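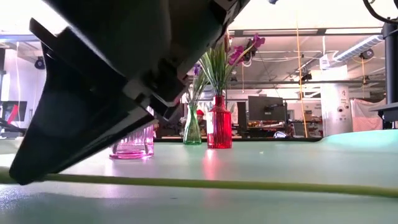
Cletau asks the nation to put down the big vase

May – Cletau, the homeware maker that has spent eight years trying to get people to buy smaller vases, today launches Nevelico, a range of coloured glass for those who own three stems and a kitchen table and would like to make something of both.

The range comes in pink, green and deep red. Some pieces are ribbed, some have narrow necks, and all of them are meant to be stood in company. A single stem in a single vase can look like a waiting room. The same stem with two neighbours in clashing glass looks as if somebody had a plan.

Cletau asked 840 of its customers what they did with the flowers they were given. Of these, 63 said they owned a vase that suited them. The rest described a wide range of jugs, a measuring cylinder and, in one case, a wellington boot. Almost all had a large clear vase at the back of a cupboard, received as a wedding present and last used for breadsticks.

"The large vase is a bully," said Mahsa Najafi, who designed the range. "It wants forty tulips and it wants them by the weekend. A narrow neck is much kinder. You can put in a bit of grass from beside the shed and it stands up straight, which is more than I can say for most of us at breakfast."

Najafi is firm on the matter of leaves. The Nevelico leaflet, which comes in every box, gives over most of its space to them: long striped grasses for the taller bottles, thin sprigs for the slender ones, and one small flower allowed if it behaves. Readers are told to lay each stem flat on the table next to the glass before cutting, and to cut less than they want to. There is a short section on what to do when they have cut more than they wanted to. It recommends the shorter vase.

The colours took longer than the shapes. An early pink was dropped after it made water look like cough medicine, and the red was made darker twice at the request of the Carroll shops, where it will be sold first. The green went through on the first try and has been smug ever since.

Cletau will make 1,515 sets in the first batch. Pieces are also sold singly, for people who have broken one or who can't be told. All can be washed by hand with a bottle brush, which is not included, although the company has been asked.

Evening table-arranging sessions will be held at the Nivero showroom throughout the month, starting at 6.30pm. Stems are provided. Guests may bring their own large vase, which Cletau will look at politely and hand back.

Nevelico is on sale now in Carroll shops and from Cletau direct. Samples for review can be requested from the Cletau press desk.

ENDS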